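Play kitchen corner: what's in the box now

The play kitchen boxes at the Buvport toy library have been sorted and are going back out on loan in September. Jhun Buenaventura and Eduardo Manalo went through all 4 of them over the summer, and the contents have changed enough that regular borrowers should read this before booking.

The old boxes had grown too full. Families were bringing back pieces from other sets, and one box had ended up with nearly all the cutlery. Each box now has a smaller core set: plates and bowls, something to drain or mix with, one appliance, and a bag of food. We aimed for a set a child can spread out on one table and an adult can put away in about 10 minutes.

Most of the food is hard plastic, and the fruit gets borrowed more than anything else. There is also some soft food, which suits younger children and is quieter on a bare floor. The soft pieces should be wiped with a damp cloth only. Please don't put them in the washing machine - we lost a felt loaf that way last spring. Plastic dishes can go in warm soapy water. Dry them before they go back in the box, especially anything with holes, where water sits.

The wooden food from the Flikden set has been retired. The paint was chipping and we could not find a good way to repair it. If you have the last two pieces of that set at home, drop them off anyway so we can close the record.

Missing pieces are still charged at the old rate, and small food items are free to replace up to two per loan. Tell the desk when you return the box. It saves Eduardo a phone call.

Box 3 is the one people ask for most. It has the big round plate, the pale green colander, the strawberry, the orange slice and the soft ketchup bottle with the stitched label.

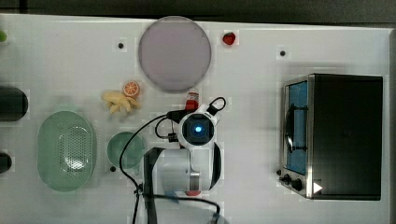
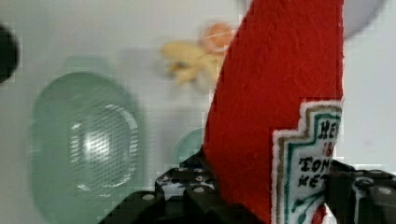

Booking a box

Loans are for two weeks, with one renewal if no one is waiting. Book at the desk or write your name on the sheet by the door - one box per family at a time. Boxes are heavy when full, so bring a cart or a second pair of hands if you are walking.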